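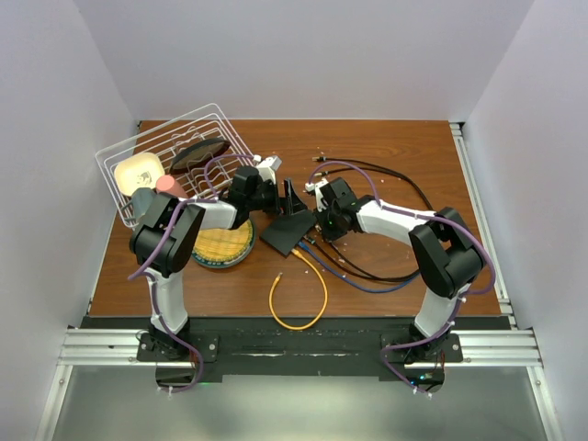
The Fanow public library is replacing the wired network in its lower-level study rooms and will keep the old equipment for a lending shelf, the library said in a notice dated December 28, 2024. Sorting has started on the long cables and the small switches, which are being checked on a wooden table before they go into storage. A number of cables were still spread across the tabletop, with a flat black plastic piece lying among them. Parts like that will be matched to their equipment where possible and recycled where not.

The study rooms were wired when the building opened and have had few changes since. Patrons began reporting dropped connections in August, mostly at the desks farthest from the stairs. Staff traced part of the trouble to worn wall jacks and part to cables that had been pinched behind the desks when the furniture was moved.

Temach, the contractor hired for the work, will put in new jacks and run new cable along the east wall. The library has set aside $2000 for materials and $1000 for labor. Both amounts come from this year's building budget, and no added money is being asked for.
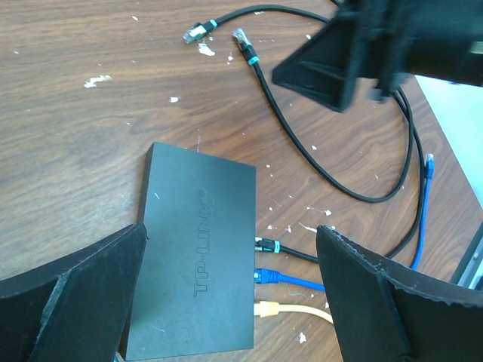

Equipment that still works will be offered to cardholders beginning next month. The first items on the list are network switches, including a TP-LINK model in dark gray, and Ethernet patch cables in black, blue and pale yellow. Borrowers may take one switch and up to 2 cables at a time. The loan period is 8 days, with one renewal if there is no waiting list.

Each cable will be tested at both ends before it goes on the shelf. Any with a broken latch or a damaged plug will be set aside for parts. Short lengths will be bagged by color, and the longer ones will be coiled and tied, with a paper tag showing the length. Borrowers are asked to return them coiled the same way – the ties should come back too.

Wireless service upstairs will stay on during the work. The study rooms will close in the mornings while the wall jacks are being changed, and will reopen each day at noon. The printer near the Nkosi Street entrance uses the same line and may be offline at times. Patrons who need to print in the morning can use the one at the Tikent branch, where the per-page price is the same.

The library is not taking donations of used network equipment at this time. Questions about the lending shelf can be left at the front desk.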